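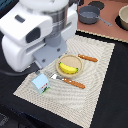

White robot arm over the dark tabletop, cable at left.

Arkberg Toy Library
Progress report to the Stojanovska Fund
8/18/26

Summary

We are very happy with how this period has gone, and we hope that comes through in the pages below. The toy library made 1,740 loans to 611 households. The second pickup point, at Wulness, is open and busy. The Baridine van route is running every other week, and the new catalog is online at last. One piece of work (the translated play guides) is behind schedule, and we explain why under its own heading.

Lending

Families can now keep toys for four weeks, where the old limit was two. We made this change after hearing the same thing at the counter over and over: a child had only just got the hang of something and it was time to bring it back! Since the switch, far fewer toys come back late, and we have stopped sending the second reminder letter, which saves us an afternoon of stuffing envelopes each month.

Puzzles and building sets are still the most borrowed group, with pretend play close behind. Ride-on toys would do better if we had anywhere to put them. Both balance bikes have been out without a break, and the waiting list for them is long enough that we have asked families to book by the month.

We also used your grant to buy 48 new items. Most went to the under-threes, where our shelves were thin and a lot of what we had was faded or missing parts. We bought stacking cups, shape sorters, a good set of push-along animals, and several large-piece puzzles with knobs that small hands can hold. The rest went to board games for older brothers and sisters, who had been coming along every time and finding very little to take home.
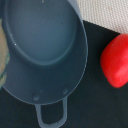
Every item that goes out has its own bag and a tag listing the parts, and this has turned into one of the best things we did all year. Parents check the tag before they come back, so a missing cup or wheel gets found under the couch at home and saves everyone a phone call. We reprinted the tags in larger type after a few grandparents asked us to. The old drawstring bags wore through quickly and we have moved to zippered ones. They cost more, but so far not one zipper has failed.

Wulness pickup point

The library there gave us a wall of shelving beside the children's books and a locked closet for returns. Opening week was wonderful. We had planned on two hours a session and stayed open for three, and the shelves were close to bare by the end. Hours are now Tuesday and Saturday mornings. A later weekday slot is the most common request on the comment cards, and we would love to offer it once we have settled who holds the keys after five.

The one real snag has been moving stock between the two sites. Toys returned at Wulness are often reserved in Arkberg, and the crates do not always travel the same week. We are trying a colored sticker on reserved items so they get packed first.

Baridine van route

The van now makes four stops, including the playing field, which we added in July when the parking lot we had been using was resurfaced. The field has turned out so well that we mean to keep it. Parents spread out on the grass, the children try things before choosing, and people stay to talk. Rain is a worry for the fall, and we are looking into a canopy that one person can put up alone.

Cleaning and repairs

Hard toys are washed and air-dried on racks. Cloth items go through the machine at the end of each session. We have set up a small repair bench, and plenty of toys that would have been thrown out are back on the shelf with a new screw or a dab of glue. Spare puzzle pieces are kept in labeled jars. We are oddly proud of the jars.

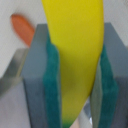 Play guides

These are the short sheets tucked into each bag, with a few ideas for playing together. The English set is finished and families tell us they use it. The translations are late. Our first drafts read stiffly, and two parents kindly pointed out phrases that made no sense at all, so we went back and started again with shorter sentences. We expect to have the first language ready before the next report.

Spending

We are on budget overall. Bags and tags ran over, and van fuel came in under by enough to cover it. We would like to move what remains of the printing line into the canopy, and ask for your agreement to do so.

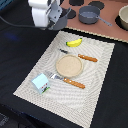

Off-white placemat on the black-covered table, with the gripper overhead.

Next steps

Finish the first translated guides.
Try a late weekday opening at Wulness through the end of the school term.
Price the canopy and send you two quotes.
Add a third balance bike, if we can find the floor space.

Thank you for backing this work. You are warmly invited to any session, and the Saturday ones are the liveliest. Please let us know a date and we will meet you at the door.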